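Search the notebook
Search
Enter a word or page

Workshop notebook - December, started 9.40 am

Desktops from the Omden office, continued

Carrying on with the machines that lose their clock. Same complaint on the sheet as before: date resets when the plug is pulled, then the login fails and the user thinks it is the password. Morven had already put new coin cells in two of them and one came back.

Measured the returned one first. New cell reads fine out of the holder. In the holder, nothing at the far side of the board until I pushed down on the spring contact with a plastic stick. The contact has been flattened, probably by someone levering the old cell out from the wrong side. Bent it back up a little, refitted the cell, set the clock and left the machine unplugged for 40 minutes. Clock held. Will leave it over the night as well before it goes on the shelf.

Second machine is a different fault. Cell was flat. Fitted a new one and went back to it after lunch, already down more than it should be. Something is drawing on it with the power off. Cleaned round the holder with alcohol and a brush, there was a brown sticky patch that could be old drink. Dried it for 20 minutes by the radiator. To measure again tomorrow, same meter, same range, or the two numbers won't mean anything.

Fan noise on the one marked 525 (asset sticker, not our number). It was a cable tie touching the blade. Trimmed it. While the lid was off I reseated the memory and ran the Ekell test, one full pass, no errors.

The Abubakar order has still not come. We are down to 13 cells and some of those have no date on the packet. Please don't use the undated ones for anything going back to Omden. I have put them in the left drawer with tape on the bag.

Question for Rongrong: do we write the cell voltage on the job card or only in here? I have been doing both and it takes ages.

Also the blue anti-static mat has a dead press stud. Use the grey one until we get a new lead.

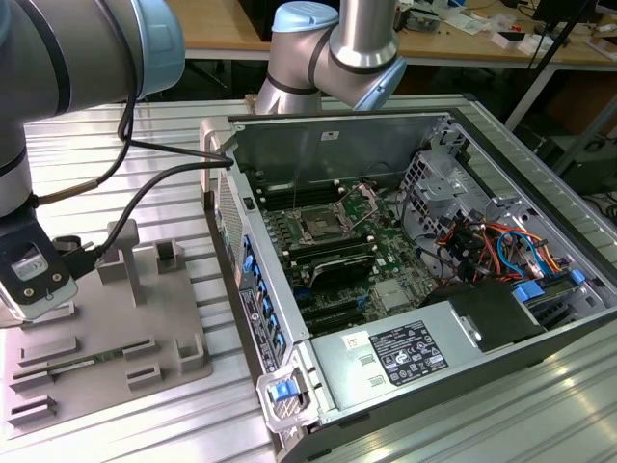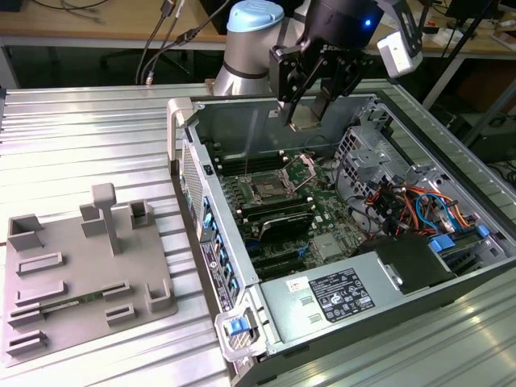
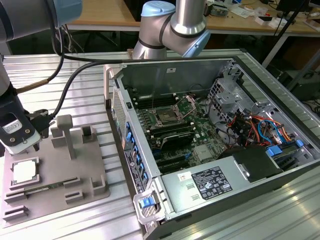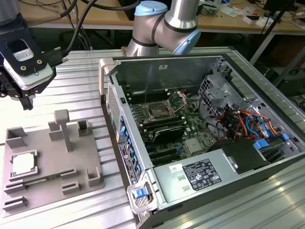
Morven Cairns - bench technician (afternoon notes)

3.15 pm. Answer from Rongrong Tian: voltage goes on the card, the notebook only needs it if the reading is odd.

Checked the sticky board again early as I had the meter out. Slightly better but not right. It may be under the holder, and then the holder has to come off. I would do that only if the user wants this machine back. Asked Omden, no reply yet.

Still to do: the Resance label printer, and order press studs.

Contact the workshop | Copyright Resance workshop | Back to top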